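Lettre de Dullarel, novembre

Laver le linge ensemble : ce que nous avons appris en 2 saisons

Depuis l'ouverture de la résidence Monari, la buanderie commune est devenue un lieu de passage important pour nos habitants. Les logements sont petits, et la plupart des ménages ont choisi de ne pas installer de machine chez eux. L'association Daline, qui gère les espaces partagés, a donc revu les règles d'usage après l'été.

Le principe reste simple : chaque ménage reçoit 6 créneaux par mois, à réserver sur le tableau de l'entrée ou par courriel. Le premier créneau commence à 7 heures, le dernier se termine à 21 heures. Si vous ne venez pas dans les 20 minutes, la place est libre pour le voisin suivant -- merci de ne pas vous fâcher dans ce cas.

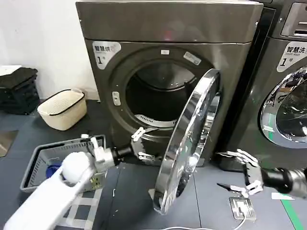
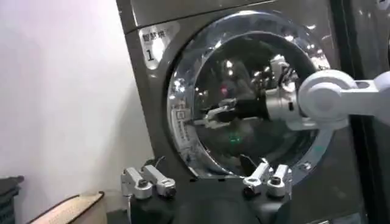

Le sèche-linge n° 1, porte ouverte, puis le lave-linge n° 1.

Nous rappelons aussi que trop de lessive abîme les joints et laisse des traces sur les vêtements. L'atelier Dewan a préparé une petite fiche sur le dosage, disponible à l'accueil. Pour les couettes et les tapis, il faut demander avant, car le tambour n'accepte pas tous les volumes.

Le filtre du séchoir se nettoie après chaque usage. Quelques habitants ont proposé un fil à linge dans la cour du côté sud, et l'idée nous plaît beaucoup. Le budget prévu est de 100 euros. Les personnes intéressées peuvent laisser leur nom à l'accueil avant la fin du mois.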